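Moisture Loss in Stored Firewood Under Three Cover Types
Student project report, Applied Science, Rankin campus
Prepared by Marion Carnegie

1. Background

Firewood sold in the Cistuneck district is often delivered green and stacked outdoors by the buyer. Local advice on covering the stack varies. Some households wrap the whole pile in a tarpaulin, some cover only the top, and some leave it open until autumn. This project compared the three practices over one drying season.

2. Materials and method

Split eucalypt was bought in a single load from Prulell, a wood yard on the northern edge of town. A total of 200 pieces was set aside after pieces with heavy bark or rot were rejected. They were divided at random among the three treatments and stacked on pallets along the same fence, facing north.

Moisture content was measured with a two-pin resistance meter. Each test piece was split again immediately before measurement and the pins were pushed into the fresh face, parallel to the grain. Readings taken on the outer surface were not used, as they respond to recent weather. Measurements were made every 2 weeks for 26 weeks, always at 9 am.

The meter was checked against oven-dried samples at the start and end of the trial. The correction was small and was applied to all readings.

3. Results

The top-covered stack dried fastest and was the first to fall below the 20 per cent target. The open stack followed a similar curve through the dry months but lost ground after each period of rain — most clearly in its upper rows. The fully wrapped stack was the slowest throughout. Condensation was recorded on the inside of its tarpaulin at several visits, and mould was present on the end grain of the lower pieces.

4. Discussion

The results agree with the expectation that airflow matters more than protection from rain at the sides. The fence may have reduced wind through all three stacks, so drying times on an exposed site could be shorter. Only one species and one split size were tested. Position along the fence was not rotated, and this is the main weakness of the design.

A repeat trial should raise the pallets a further 6 centimetres and include a second species.
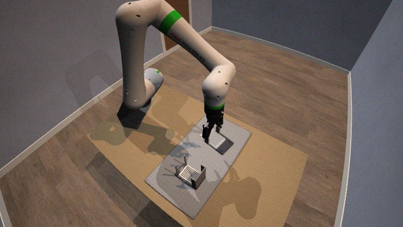 Which part of a woodpile should be covered?
Only the top, with the sides left open so that air can move through the stack.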